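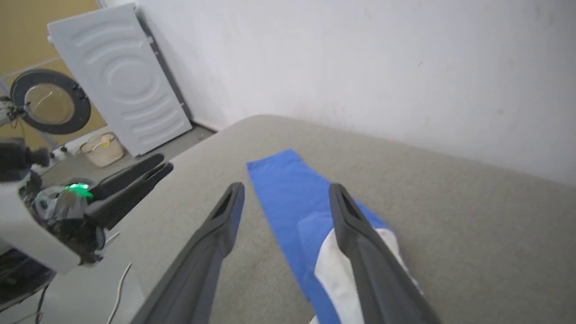 Sheyla Espinoza
Folding and storage notes, Nestness workshop

Apr 13, 2020

Spent the morning on the blue and white raglan. It has been the awkward one all through March and I wanted to write down properly why it never comes out the same as the tees.

Working on the Grustby bench again, the low padded one against the white wall. Height is fine if I sit, bad for the back if I stand. The grey cover has a bit of drag to it. Good for keeping a hem where you put it, less good when you want to slide a whole shirt around to face you. On the laminate table in the other room it's the opposite and I end up chasing the sleeves. I still prefer the padding for long sleeves.

What makes the raglan different

There is no shoulder seam to fold to. On an ordinary tee I take the seam as the mark and bring the side in from there. On this one the blue runs from the cuff right up to the neck, and the join with the white body goes off at a slant. If I fold along the join the sides come out at an angle and the bottom of the packet is wider than the top. Did it twice before I believed it.

Second thing is the sleeves themselves. They're long for the body and they twist. Pulling at the cuff makes it worse because the twist just moves up toward the neck and sits there as a lump. Better to start at the neck end and smooth outward with a flat hand.

Starting from a heap is the slow part. When it comes out of the basket in a ball you can't tell sleeve from neck, only blue bits and white bits. I look for a hem first, any hem, and follow it along until it tells me which opening I have hold of. Shaking it out is quicker but on this bench half of it goes over the front.

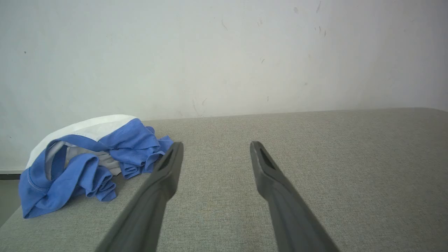 Order that worked today

Find the neck. Lay it away from me, body toward me.

Pull the white front out to the bottom hem before touching either sleeve. I had been doing sleeves first and then undoing them every time I straightened the body.

Smooth one sleeve out from the neck, then the other. They don't need to be level. They do need to be flat where they meet the body.

Ignore the slanted join. Go by the width of the neck opening, a hand's width outside it each side, and fold the sides in straight down from there.

Sleeves go back on themselves down the length of the body. If the cuff pokes past the hem, turn it up.

Fold up from the bottom in thirds. Halves leave it too tall for the Iller drawers, which are 223 mm high inside. I remeasured because the label on the end says something else.

Most of my time goes on the sleeves. One lies down straight away and the other doubles over partway along and wants to stay like that, with the cuff end standing open.

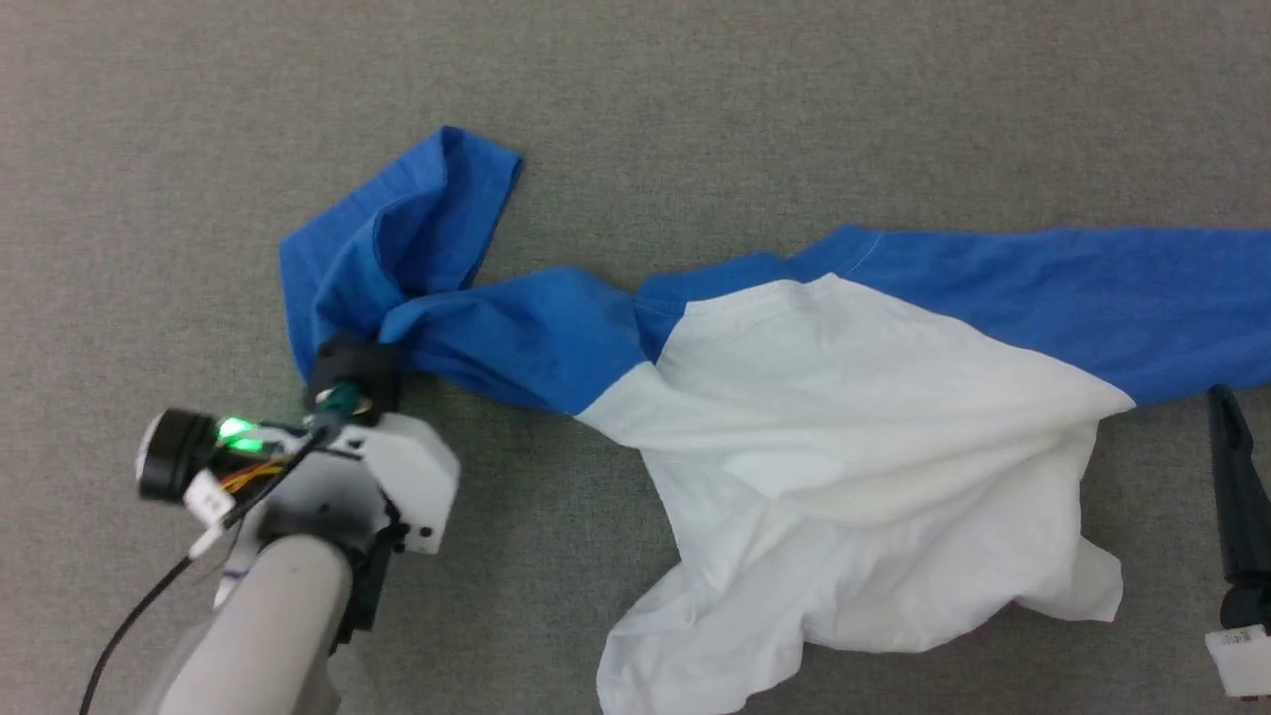
Flattening that fold by pressing on it only sets a crease. What does help is opening the doubled part with two fingers, laying the underneath layer down first, then letting the top one follow. Takes a few extra seconds. I tried it on the long-sleeved Arboleda top as well and it was the same, though that fabric is heavier and behaves better in general.

Did 7 full folds, heap to drawer. The last four were close enough to each other that I'd stack them. The first three I wouldn't.

Still to do

Same order on the kids' sizes. I suspect a hand's width is too much there.

Ask whether we can get a bench cover that is a bit smoother but still padded - the Grustby one comes in a second fabric, I think.

Relabel the Iller drawers.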